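2024-02-23
Relow kitchen, dish transfer, wrist view vs. head view

OK, writing this up before I forget which run was which, because last time I left it overnight and spent the next morning matching folder names to scribbles.

The question for this block was the one we've been circling for weeks: does the policy need the wrist views at all for the rack-to-dishwasher task, or is the head view carrying everything? Irnov (our policy, for whoever reads this after the next rename) takes head plus both wrists, and we've always just assumed more views is better. I had a hunch that in this kitchen the wrists might be hurting us. The backlit yellow panels are gorgeous and they are a nightmare! Anything pointed at them gets a big hot patch, and the auto exposure goes hunting every time the arm swings past.

So, three versions. A is the full set, B is head only, C is head plus wrists but with exposure locked on the wrists and a heavier brightness jitter during training. Same training data for all of them, 797 demos, all teleop, all collected in the Relow kitchen. I did not touch the action chunk length (16) even though I really wanted to, because then I'd have two things changed and I'd be grumpy about it forever.

I pulled a bunch of wrist frames first to see what the thing is really looking at. Lots of them are like the one below, where the view is mostly glow and bars and the other hand is just hanging there in the top half.

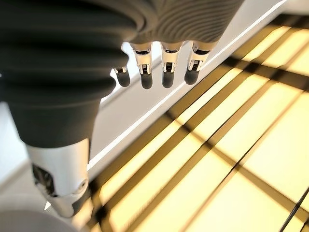
Wrist view: ribbed palm and fingertips up top, lit yellow surface with dark bands lower right.

Look at how little of that is task. No plate, no rack. The sharpest thing in the bright part is a cable! If I were a small vision encoder I would absolutely latch onto those diagonal bands and decide they meant something. I ran the saliency script on 200 frames picked at random and sure enough, version A puts a lot of its attention on the bright cells whenever the panels are in view. Saliency maps are tea leaves, I know, I know, but it was the same story over and over.

The bellows sleeve also takes up a silly amount of the view in some poses. I'd like to try a mask for it at some point (just black out the pixels that are always arm), but that's a separate experiment and I'm parking it.

Protocol, for the record:

Each version got 12 trials. A trial is two plates, both starting upright in the black rack in the sink, dishwasher door down, upper rack pulled out. Success means both plates end up standing in the dishwasher and stay there when the hands let go. I'm counting a plate that leans on its neighbor as OK. Time limit two minutes. Bottles stay at the far end of the counter in every trial so the head view doesn't change on us. I shuffled the order of the versions so I wouldn't get all the A runs while the room light was one way and all the C runs when it was another.

Results:

A (all views, auto exposure): 7 of 12
B (head only): 6 of 12
C (all views, locked exposure, jitter): 10 of 12

Small numbers, yes. But the kinds of failure are much more interesting than the totals, so here goes.

A's failures were nearly all hesitation. The right hand would come out over the dishwasher, get to where it should start lowering, and then sort of dither, up a bit, down a bit, until the clock ran out. Three of them I watched back frame by frame and the dithering starts right when the wrist exposure jumps. That's about as close to a smoking gun as I ever get in this job.

B never dithered. B was bold! It went straight in every time and simply missed the slots, usually by a tine or so, and in two trials it let go with the plate resting on top of the wire. From the head you can't see the bottom edge of the plate once the hand is over the rack, so I think it's guessing, and half the time the guess is good. Kind of impressive, if you don't mind the clatter.

C lost one on the grasp (left hand got the rack along with the plate and lifted both a little, so I hit stop) and one on timeout. No dithering that I could see.

Head view from the same session, for comparison with that wrist frame: 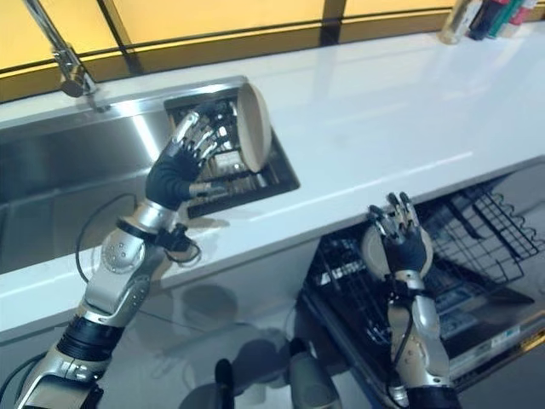
Lolport, July

is what's still printed on the calibration sheet taped up by my desk, by the way, and I keep copying it into headers without thinking, so if you find a run folder with that on it, it's an old extrinsics file and not an old run. I should make a new sheet. I checked that all three versions loaded the current extrinsics and they did.

Anyway, the head view. One plate upright in the rack with the left hand on it, the second one held vertically over the open dishwasher in the right. Nearly everything you'd want to plan with is in there, and the panels are off along the top where they don't do much harm. It makes sense that B gets as far as it does. But look at the right hand: fingers curled over the top rim, palm flat on the face of the plate, and the plate partly hidden behind it. That's exactly the bit the wrist should be filling in.

So my reading is that the wrists do help, and auto exposure was eating the benefit. I'd like to split C in two, locked exposure without jitter and jitter without locked exposure, since right now I can't say which one did the work. My money is on the lock. The jitter version will need a full retrain, so it goes in the queue on Majimbun behind the drawer stuff.

To do:
- split C as above, 12 trials each, same plates
- lock wrist exposure in the teleop config too, so new demos match
- tie back the cable near the left wrist, the loop hangs out over the sink
- arm mask (later!)
- new calibration sheet

Checkpoints for A, B and C are in the shared folder under today's date. Please don't clean up A yet, I still want to run the saliency script on its failed trials.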